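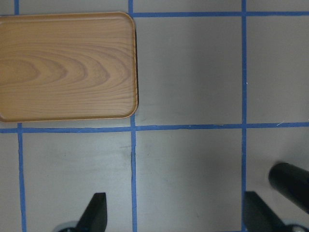
# Dimstead 公布桌面收纳测试结果：托盘搬运过半，叠布仍靠人手

家务机器人能不能真正下地干活，Dimstead 实验室本月给出了一组偏保守的数字。该团队在 8 月结束的一轮测试中，让单臂夹爪系统执行桌面收纳类任务，共记录 700 次尝试，其中 482 次在无人干预的情况下完成。其余尝试或中途停机，或由操作员接管，均按失败计入。

测试在灰色桌面上进行，台面用蓝色胶带划成网格，木纹托盘等物件按格摆放。夹爪为两指结构。评测方 Uditz 负责制定任务表并核对录像，硬件集成由 Tamayo 承担。

## 任务与判定

任务表共 6 类：托盘平移、杯具归位、餐具分拣、台面擦拭、瓶罐直立、抹布折叠。每次尝试开始前，物件的朝向和所在格子随机给出。判定标准只看终态，物件须完全落入目标格，不得压线，超时即判失败。擦拭类任务另设覆盖面积要求，折叠类任务要求布边对齐误差在允许范围之内。

报告没有采用“部分完成”这一档。Uditz 在方法说明中写道，家庭用户不会为放歪一半的托盘付费，半分制容易掩盖系统在收尾阶段的问题。

## 失败集中在哪里

托盘平移是六类中表现较稳的一项，但对起始位置敏感。托盘边沿只略高于盘面，夹指需要从侧面切入并咬住边沿，角度偏差稍大便会打滑，或者把托盘推着走。托盘靠近工作区边界时，腕部相机只能拍到其中一部分，系统须先移动手臂补拍，再估计中心位置，单次耗时随之增加。

木纹也带来干扰。报告称，早期版本的分割模型会把深色纹路误认为物体边缘，抓取点因此落在盘面中间。更换训练数据后，这类错误明显减少，在侧光较强时仍会出现。托盘边缘投下的细窄阴影有时也被并入物体轮廓，使夹指下探位置偏外。

反光的深色圆柱体是另一处难点。此类物件表面高光随视角移动，深度读数不连续，横放时又容易滚动。夹爪第一次闭合若未对准轴线，物件通常会滚出原来的格子，后续动作随之失去参照。系统目前的处理办法是退回、重拍、重新规划，最多重试两次。

抹布折叠成绩最差，报告未单列成功率，只说明“尚不具备部署讨论的基础”。柔性物体没有固定形状，两指夹爪每次只能控制一个抓取点，另一侧布料的走向基本依靠摩擦和运气。

## 速度仍落后于人

成功样本中，托盘平移的中位用时为 74 秒，包括观察、规划和复位。同样的动作由成年人完成只需几秒。Tamayo 方面表示，耗时主要来自重复拍摄和保守的接近速度，机械臂本身的速度上限没有用满；提速之后碰撞停机次数会上升，目前的参数是折中结果。

网格胶带在测试中起两个作用，一是便于人工复位，二是为录像核对提供参照。报告承认，这样的台面比普通厨房规整得多，没有水渍、电线和随手放下的杂物，因此上述成绩不宜直接外推到家庭环境。台面上的细小纤维和污迹未作清理，团队认为它们对抓取影响不大，但没有给出单独的对照数据。

## 车间场景

零售后场与车间的情况略有不同。物流设备商 Bendness 计划在其备货间试用同一套软件，只开放托盘平移和瓶罐直立两项，工位固定，照明固定，并保留一名值守人员。该公司认为，在动作种类少、物件型号有限的工位上，慢速可以接受，前提是停机后能在短时间内恢复。

试用期间的评价指标改为每班人工介入次数，不再以单次成功率为准。按 Dimstead 的说法，介入频率更接近实际成本：一次失败若能由系统自行退回并重试，对产线的影响有限；需要值守人员走过来重新摆放，则意味着省下的人力又被用掉一部分。

下一轮测试将取消部分网格线，并加入两件物品相互遮挡的摆放方式，任务表仍由 Uditz 制定。抹布折叠会继续保留在表内，夹爪暂不更换。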